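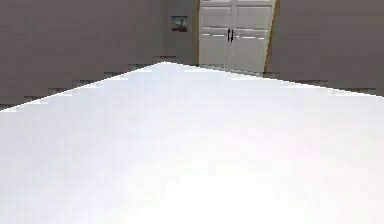
Ticket: hot tub at the lodge keeps cutting out
Opened by: Kalkidan Mekonnen, Pastmont Lodge
Date: December 16, 2000
Status: open

Hi again, it's me with the tub. I know the last ticket got closed in May but I think we've got the same thing going on, or a cousin of it. The tub on the back deck (the big Nurkedent, not the little one by the sauna) heats up fine, runs for seven minutes and then the whole lot shuts off – jets, light, heater, everything. The panel shows FL and beeps at me until I hold the reset down. Then I get another seven minutes. Guests are being very nice about it but they've paid for a tub!

Tried so far:

Pulled the filter and hosed it out. It was pretty grim, so I put the spare in instead. No change.

Topped up the water to the second line. No change.

Switched off at the breaker overnight, back on after breakfast. It ran a bit longer the first time and I got my hopes up, then FL again.

Checked the temperature with the kitchen thermometer, 100 on the dial and the panel says the same, so I don't think it's the sensor.

Update, after lunch
Spoke to the fellow at Brirarau who sold us the pump. He reckons FL is flow and wants me to run it with no filter in at all. Did that, and it went for the length of a whole cup of tea and a phone call before it quit. So better, but still not right. He also asked what the heater draws and I read him 4000 watts off the plate, and the pump is 2000. He said that was the right colour of answer for that model, whatever that means.
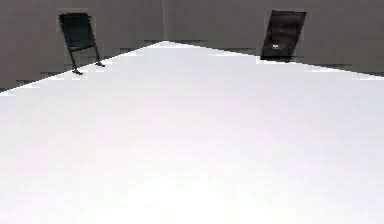 White surface, grey wall behind.

Update, evening
Had the side panel off with a torch and my nephew holding the screws. There's an air bleed on top of the pump that I'd never noticed (is it in the manual? I couldn't find it). Opened it a quarter turn and it hissed for ages, then spat water up my sleeve. Closed it, filter back in, and we're running now. I've stopped watching it because dinner's on.

Still want to know:
Where is the air getting in? One of the unions has a bit of white crust on it and I don't want to crank on it in this cold.
Can Dinsa send the seal kit up with the linen delivery? I'd sooner not drive down to the valley for a rubber ring.

Please leave this one open until I've had a full night out of it – we're booked solid and the cabin with the tub is always the first to go.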